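How Do You Teach a Robot to Pick Up Something Skinny?

Try this before you read any further. Put a ruler flat on a table. Now pick it up using only your pointer finger and your thumb. Easy, right?

Now put on a pair of thick winter gloves and try again. Harder! You probably pushed the ruler around a bit. Maybe you slid it to the edge of the table so your thumb could get underneath. You might even have dropped it once.

A robot with a gripper is a lot like you in those gloves. It can be strong and it can be steady, but it can't feel very much. And thin things are some of the trickiest things in the whole world for a robot to hold.

At the Vuorinen lab, a team of researchers wanted to find out how to make robots better at this. Their project is called Guvavura (say it "goo-va-VOO-ra"), and it is all about skinny stuff: strips, spoons, rulers, knitting needles, anything long and narrow. I got to learn about it from one of the researchers, Venla Aaltonen, and I have been pinching things off my kitchen table ever since.

Two fingers and one eye

Your hand has lots of joints, and your skin is packed with tiny sensors that tell your brain "this is smooth" or "this is slipping!" The robot in this project has a hand with just 2 fingers. They don't bend. They slide toward each other and slide apart again, like a crab's claw that only knows one move. Engineers call this a parallel-jaw gripper, because the two jaws stay lined up with each other as they close.

The robot also has a little camera at its wrist. Think about that for a second. What if your eye was on your wrist? When you reached for a cup, the cup would get bigger and bigger. When you turned your hand sideways, the whole room would tip over! That is how the world looks to the robot, and its computer has to make sense of it all. Straight lines go slanty. Things in the background go fuzzy when the arm moves fast. But the fingers always stay in the same part of the view, because the camera rides along with them.

That turns out to be super useful. If the fingers are always in the same spot, the computer can pay extra attention to the little space between them. Is there something in there? Is it straight up and down, or is it tipping over? Is it still there now? 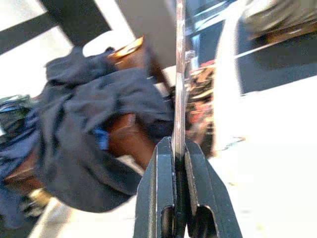
So how does the robot learn what a good pinch looks like? The answer is my favorite part, because it is so much like how you learned to tie your shoes.

First, a person shows it. The researcher guides the arm to the thing they want it to grab, closes the fingers, and lifts. The camera saves what it sees the whole time, and the computer saves how the arm moved. One showing like this is called a demonstration. Then the person does it again from a different side. Then again with the object turned around. Then again with a mess on the table!

The mess matters a lot. Imagine you only ever practiced catching a ball in an empty gym. Then one day you go to the park, and there are dogs and trees and kids on bikes. You might get mixed up! Robots are the same. If a robot only practices on a clean table, it can learn silly rules, like "the thing I want is always the only thing here." So the Guvavura team lets it practice with crumpled cloth, patterned stuff and bright lights nearby. The robot has to figure out which part of the view is important and which part is just stuff.

After lots of demonstrations, a computer program looks for patterns. This kind of program is called a neural network, and learning by copying like this is called imitation learning. The program looks at one picture and makes a guess: "A person would move the arm a tiny bit left now." Then it checks what the person did. If the guess was wrong, the program changes itself a little and tries another one. It does this over and over and over, and it never asks for a snack.

Shiny things are sneaky

Octavian Tănase works on the program that does the looking, which has the cute name Gitix. He told me that shiny metal gave the team the most trouble.

Here is why. When you look at a red block, it looks red from every side. But when you look at a shiny piece of metal, you are partly seeing the metal and partly seeing whatever is bouncing off it. Tip it one way and it looks white. Tip it another way and it looks gray, or it picks up the color of your shirt. Put it in front of something bright and it can almost disappear!

You can test this with a spoon and a lamp. Hold the spoon still and move your head. See how the bright spot slides around? A robot has to learn that the bright spot is moving and the spoon isn't.

The idea the team tried was to let Gitix look at 2 moments instead of one. It compares what the camera sees now with what it saw a blink ago. If the fingers are closed and the thing between them moves exactly when the fingers move, then it is probably being held. If it stays behind while the fingers go up, uh-oh! Time to open up and try again.

Did it work?

The team tested both versions of the program, 98 tries each, always with thin objects. The version that looked at two moments did better than the version that looked at just one. Hooray! It was especially good at noticing when it had missed. The old version would sometimes carry nothing at all across the table, very carefully, and set the nothing down.

It still makes mistakes. If two thin things are lying right next to each other, it sometimes pinches both. And if it grabs a long object too close to one end, the other end swings down and the whole thing can twist out of its fingers. Venla's group is working on that next, with a new set of rubbery fingertips from a workshop called Zirkex. They plan to start testing them in March.

Be the robot

You need a friend, a clothespin, a drinking straw and a dish towel.

Crumple the towel on a table and lay the straw next to it. Hold the clothespin and close one eye. Your friend picks a way for you to grab the straw: in the middle, near the end, or standing straight up. You may only touch it with the clothespin.

Now swap. Then try it with a metal spoon handle, and then with a piece of dry spaghetti. Which one is the hardest to hold without it twisting? Does it help if you slide it up against the towel first? Write down what you find, and show it to somebody who thinks picking things up is easy.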